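Gesidach Releases Trista 4 Interior Wall Coating for Occupied Buildings

Low-odor product to ship to contractors in January

Gesidach, a manufacturer of architectural coatings, today announced the release of Trista 4, a water-based matte wall coating intended for repainting offices, clinics and apartment buildings while they remain in use. The product replaces Trista 3 in the company's commercial line. Orders are open now through existing distributors, with first shipments scheduled for January.

Trista 4 uses an acrylic binder supplied by Pasaribu under a multi-year agreement. The binder forms a film at lower temperatures than the one used in the previous version, which allowed Gesidach to remove the coalescing solvent from the formula. The coating is supplied in a single white base. It can be tinted to 197 standard colors at the point of sale, and custom matching is available for orders above 30 pails.

"Most of our customers paint at night and hand the room back in the morning," said Consolacion Fajardo, head of commercial products at Gesidach. "The old product needed a longer airing period than they could give it. We set the odor requirement first and worked on hiding power after that."

Hiding power was the main technical difficulty. Early batches needed three coats over mid-tone colors. The released formula is specified at two coats over most previously painted walls, and at one coat over an existing white in sound condition. Dark reds and dark blues still require the matching gray primer, sold separately.

Before release, the coating was applied in 74 rooms across office and residential buildings. Illent, an independent testing laboratory, inspected the rooms at intervals and recorded gloss, scuffing and color change. In corridors, scuff marks at chair height were the most frequent finding, and the company now recommends the satin version of Trista 4 for those areas. The satin version has the same application schedule.

"Touch-up was the part we watched most closely," said Boyang Wan, who led the field work. "A matte wall that has been patched with a brush will often show the patch from the side. With this product the patch should be rolled, with the same nap as the original coat. We have put that on the pail label."
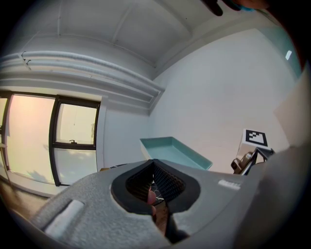
Plain white surfaces in an interior room.

Application data

Trista 4 can be applied by brush, roller or airless sprayer. Walls should be clean, dry and free of loose paint. Glossy surfaces must be dulled with fine abrasive paper before coating. New plaster requires a sealer coat. The product is not intended for exterior use, floors, or walls in direct contact with standing water — shower enclosures included.

Opened pails should be resealed and kept from freezing. Unused material from Trista 3 must not be mixed with Trista 4, as the binders differ. Gesidach will continue to supply Trista 3 for touch-up work until distributor stock is used up.

Technical data sheets and color cards are available from distributors on request. Questions on specification should be sent to Yaryna Tymoshchuk, technical service, Gesidach.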